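Início > Opinião > Automação

Em defesa da garra de dois dedos

1 de junho de 2021 | Por Océane Bergeron

Usamos cookies para melhorar a sua leitura. Ao continuar, você aceita a nossa política. Aceitar

Toda vez que conto que passo os dias comparando garras, alguém me pergunta pela mão de cinco dedos, aquela dos vídeos bonitos, e eu entendo perfeitamente a pergunta (quem não gosta de ver um dedinho de metal se dobrar?). Mas depois de 36 dias de bancada, com a mão da Tarkance, as ventosas da Hidero e a velha pinça paralela, volto sempre à pinça, e volto contente.

A mão da Tarkance é uma beleza, e digo isso com carinho. Também tem 42 parâmetros para ajustar antes de a gente pegar a primeira fruta, e cada um deles parece depender de outros três. As ventosas vão muito bem em caixa lisa e muito mal em casca de laranja. A pinça tem um curso, uma força, uma velocidade, e um estagiário aprende a trocá-la antes do almoço.

Dirão que é pouco, que uma cozinha pede mais. Pois foi com coisas de cozinha que montamos a nossa prova, no laboratório da Haddad: prato, panela elétrica de arroz, fruta, tudo sobre papel pardo quadriculado com fita azul, para sabermos onde cada objeto começa.

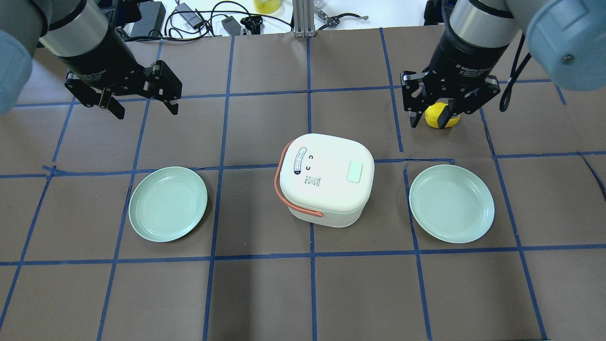 Océane Bergeron

O limão é o meu objeto preferido, confesso. É pequeno, é curvo, foge quando a gente aperta torto, e obriga a pensar na aproximação, na altura, no ângulo do punho, que é onde mora quase todo o problema. Gastamos 8 semanas discutindo dedos e deveríamos ter gastado metade delas discutindo câmera e calibração.

Meu pedido aos colegas que vão comprar equipamento em julho é modesto: comecem por duas pinças iguais, uma em cada braço, e guardem o resto da verba para sensores melhores. A mão sofisticada pode esperar mais um orçamento, e eu serei a primeira a querer brincar com ela.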